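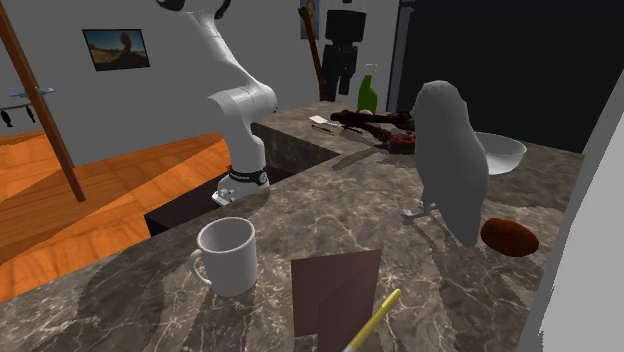
Notre projet de semestre est parti d'une envie toute simple : programmer un bras robotique pour qu'il range un plan de travail de cuisine, d'abord en simulation, puis pour de vrai, sur l'établi de l'atelier partagé. Nous l'avons appelé Breltura. Avant de visser quoi que ce soit, nous avons passé plusieurs semaines dans une cuisine virtuelle, et je ne regrette pas une minute de ce temps-là ! La première cible était la tasse blanche, parce qu'une anse change tout : selon le côté où elle se trouve, l'approche du poignet n'est pas la même. Le gros hibou gris, lui, a servi d'obstacle (il est grand, arrondi, et il cache une partie du bol quand on regarde de derrière). Le plan en marbre avec sa partie arrière surélevée nous a obligés à gérer deux hauteurs dès le départ, alors que notre première version du code supposait une table parfaitement plate.

Répartition du travail

Daryna Pasichnyk s'est occupée de la planification de trajectoire et de la détection de collisions. J'ai pris en charge la construction des scènes, la pince et le câblage de la petite maquette. Nous nous retrouvions à l'atelier le samedi, où l'on nous laissait l'établi du fond, celui qui a un étau et une prise qui marche.

La simulation

Chaque essai commence de la même façon : on charge la cuisine, on déplace légèrement les objets, on choisit une cible et on laisse le planificateur Idton proposer une trajectoire. Si le bras touche autre chose que la cible, l'essai est compté comme raté, même si l'objet est bien saisi à la fin. C'est sévère, mais on apprend énormément en regardant les ratés au ralenti.

Au total, nous avons lancé 1 134 essais, dont 337 ratés. La plupart des échecs viennent de deux causes. La première, ce sont les objets fins posés à plat : la pince descend trop bas et cogne le plan. La seconde, plus amusante à traquer, venait du coude. Nous ne vérifiions les collisions que pour le poignet et la pince, et le reste du bras passait joyeusement à travers les murs. Daryna a trouvé l'erreur un soir à 22 heures et m'a envoyé un message entièrement en majuscules.

Nous avons aussi perdu pas mal de temps sur les frottements. Avec les valeurs par défaut, les objets lisses glissaient entre les doigts dès que le bras accélérait. Une fois les coefficients repris un par un, le comportement est devenu beaucoup plus crédible. J'ai gardé les anciennes valeurs dans un fichier à part, pour pouvoir comparer.

La maquette

Le bras réel est bien plus modeste que celui de la simulation : des pièces imprimées, des servomoteurs de récupération et une base en contreplaqué que nous avons lestée avec des rondelles. Nous l'avons baptisé Clallonell. Sa pince en est à la version 13. Les premières étaient trop souples, la huitième a cassé net au niveau de la charnière, et la dernière a des doigts garnis de chambre à air de vélo, ce qui accroche merveilleusement bien.

Le passage de l'un à l'autre a été le moment le plus excitant du projet. Le planificateur est le même, seuls changent le modèle géométrique du bras et les limites de vitesse. Le tout premier mouvement complet a duré 17 secondes, avec un bruit de moulin à café, et nous avons quand même applaudi !

Ce qui reste fragile

Le jeu dans l'épaule fausse la position de la pince quand le bras est tendu. Nous corrigeons avec un décalage mesuré à la main, méthode que nous appelons « correction Levchenko » dans le code, du nom du script d'origine. Elle fonctionne près de la base et beaucoup moins bien en bout de course. Il faudrait un vrai étalonnage avec une mire, et sans doute un roulement à la place du palier imprimé.

La position des objets est encore donnée à la main sur la maquette. En simulation, le programme la connaît exactement, ce qui est très confortable et un peu trompeur. Nous avons commencé à tester une webcam fixée au-dessus de l'établi, avec des marqueurs collés sur les objets, mais les reflets de la lampe gênent encore la détection.

Suite prévue

En juin, nous voulons reprendre l'épaule, terminer la partie caméra et refaire une série d'essais avec deux hauteurs de plan sur l'établi, comme dans la cuisine virtuelle. Daryna aimerait aussi que le bras sache reposer un objet debout après l'avoir saisi de travers. Les fichiers d'impression et le code restent sur l'ordinateur de l'atelier, dans le dossier Breltura, avec une notice de montage à laquelle il manque encore le schéma de câblage.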